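Print this page | E-mail this item

CLUB NEWS – 7 October 2026

Robotics club: pick and place, week four

Quick one from the back lab, writing this between class and practice so forgive the typing.

We're back up to full strength after the summer. New people mostly from the intro programming class, plus the old crowd from last year's Kustero team. Still room for a couple more if you can do the late slot. No experience needed, Ulises Yáñez says he'll teach anyone who can read an error message without crying.

Main project this fall is the pick and place task for the Plolteswood meet. Rules came out in July and they changed the scoring again. Used to be you got points for speed. Now it's 200 for a clean run, minus penalties for every bump, tip or drop. So slow and careful wins, and our code from last year is neither. Most of it got thrown out in the first week. The part that talks to the gripper stayed, because it works and no one wants to touch it.

Two groups right now. Prasanna Thambiah's group has the camera side – finding the object, working out which way it's facing, deciding where the fingers should go. Ulises has motion, meaning everything after that. They meet in the middle and argue. Biggest argument so far is over who owns the last inch before contact. Currently motion owns it. Ask again next week.

Practice has been on small bottles, upright, one at a time. They're light, and a light bottle goes over if one finger gets there before the other, so it's a good test of the appraoch angle. We logged 266 tries up to last session and 217 of them ended with the bottle still standing. Prasanna wants that a lot higher before we add a second object. Tries that hit the wrist limit and stopped early are counted as fails, in case you're reading the log and wondering.
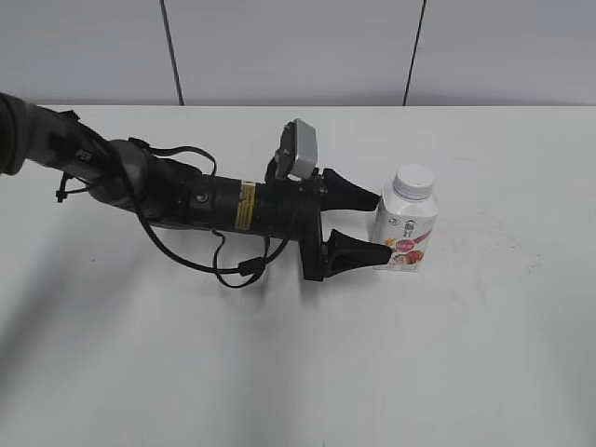

Fingertips at the side of the bottle, wrist camera up top.

Other stuff:

Cables. Please check the loop under the wrist before you run anything with a big rotation. Move it through by hand at low speed first. If a clip has come off put a new one on, they're in the drawer with the hex keys.

Logs. Name your files with the date and your initials. "test_final_2" is not a name. There are 66 of these on the shared drive and they're getting deleted at the end of the month, so go rescue yours.

E-stop. Whoever is running the arm has a hand near the button and isn't on their phone. Same rule as last year.

Ulloa school is bringing their team over for a joint practice later this month, date still being worked out. They use a different arm but the same task so we should be able to swap notes on grasp planning. Be nice, share the good chairs.

Nanen has a workshop on calibration coming up and we can send four people. Sign up on the sheet by the lab door. If more than four sign up, first years get picked first.

Still need: a driver for the Plolteswood trip, somebody to do the poster (last years is on the drive if you want to start from that), and a spare mouse for the second workstation. The one there now only clicks when it feels like it.

Forms for the trip have to be in before we can book the van. Paper ones, signed, to Ulises. Thats everything, see you in the lab.

Print this page | E-mail this item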